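Chapter 7
Building and Keeping an Email List

Most small publishers start a mailing list late. They spend a year or more writing posts, watch the visitor numbers go up and down with search results, and only then ask how to reach the same readers twice. This chapter covers the work that comes before the first newsletter goes out: choosing where to put the sign-up form, deciding what to offer in return for an address, and confirming that each subscriber meant to join.

We will follow one site through the chapter. Samran Bunnag runs Wasura, a blog on home cooking and kitchen equipment. In August the blog had 2,058 subscribers. By March 2023 it had 3,787. He published no more often in that period than he had before. The growth came from changes to the forms, and those changes are the subject of Sections 7.2 and 7.3.

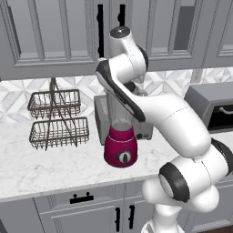
A sign-up form works best when it is tied to the page the reader is already on. A general line such as "Join our newsletter" asks people to guess what they will receive. A post that compares kitchen appliances can make a narrower offer. If the page is about a blender and a toaster sharing one countertop, the form can promise a short guide to setting up a small kitchen, and the reader can judge at once whether that is worth an email address. Bunnag wrote two such guides, one for equipment posts and one for recipes, and placed each form after the second paragraph of the post.

The next decision is between single and double opt-in. With single opt-in, the address goes on the list as soon as the form is sent. With double opt-in, the reader must also click a link in a confirmation message. Some people never click, so the list grows more slowly, but mistyped addresses are kept out and fewer messages bounce. Wasura uses double opt-in on every form.

Key terms in this chapter
Opt-in: permission given by a reader to receive email.
Lead magnet: a free item offered in return for an address.
Bounce: a message that could not be delivered.
Segment: a group of subscribers who share a trait, such as the form they used to join.

7.1 Where the Form Goes

Before adding a form, list the pages on your site that receive the most visits, and note what each visitor came to find.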